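Call for Participants: Family Minivan Seating and Cargo Study

Voninari is looking for drivers to take part in a study of how households use the seats and cargo space in three-row minivans. We test car interiors for parts suppliers and fleet buyers. The findings from this study will go into a report on second-row and third-row seat design for our client, Nevlow, which makes seat frames and folding hardware.

You don't need to know anything about cars to take part. We want people who load strollers, groceries, sports bags and relatives into a minivan every week and have gotten used to doing it a certain way.

Who can apply

You can apply if you are 21 or older, hold a valid driver's license, and own or lease a minivan with three rows of seats. The vehicle must be registered and insured in your name or in the name of someone you live with. Any make is fine. Model years 2016 and newer only. Vans that have been converted for camping or for commercial delivery are not eligible, and neither are vans with a seat permanently removed.

We need households that use the third row at least twice a week. If yours stays folded all the time, please wait for our cargo study, which will be posted separately.

People who work for a carmaker, a dealership or a seat supplier can't take part.
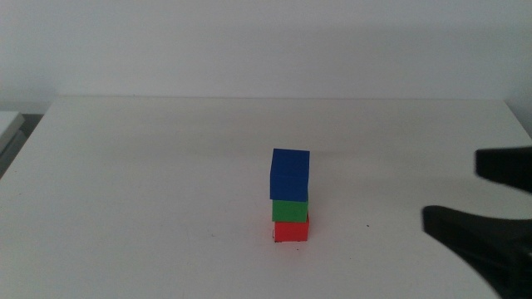
What you will do

The study runs for 10 weeks. At the start you bring your van to our shop on Oksanen Road, where a technician measures the cabin and checks the seat tracks, latches and belts. This visit takes 90 minutes. Nothing is removed from the vehicle and nothing is drilled or glued.

After that you keep a short trip log on your phone. For each trip you enter who sat where, which seats were folded, and what was in the back. Most entries take less than a minute. Once a week you also answer a list of 13 questions about comfort, noise, and how easy it was to get in and out.

In the fifth week you come in for one shop session. You will load and unload a set of bags and boxes, install and remove a child seat, and fold the third row several times while staff take notes. You will do this first in your own van and then in a test cabin. Wear flat shoes. Tell us ahead of time if you have a back or shoulder problem, and we will leave out the lifting.

There is a closing interview by phone.

Pay

Participants who finish the study receive $500. It is paid in two parts, half after the shop session and half after the closing interview. If you drop out before the shop session we pay for the first visit only. Mileage to and from the shop is paid separately. Bring your odometer reading to each visit.
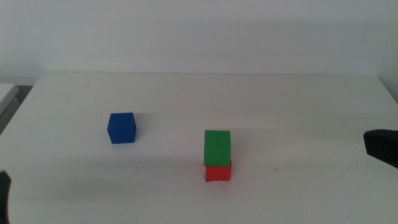 Your information

Trip logs are stored under a number, without your name or plate. We do not track your location and we do not plug anything into the diagnostic port. Nevlow receives grouped results and will not be given your contact details. You may leave the study at any time.

How to apply

Fill out the form on the Indudel sign-up page, which handles scheduling for all of our studies. Have your registration handy, along with the year, make, model and trim of your van. If you aren't sure of the trim, send the VIN and we will look it up.

There are 16 places. We are trying to get a mix of bench seats and captain's chairs in the second row, so applications are not taken strictly in order. Everyone who applies will get a reply by email.

Questions about the study can be sent to Ragnheiður Vídalín, study coordinator, through the contact form on the same page. Please put "minivan seating" in the subject line.

Posted 7/23/25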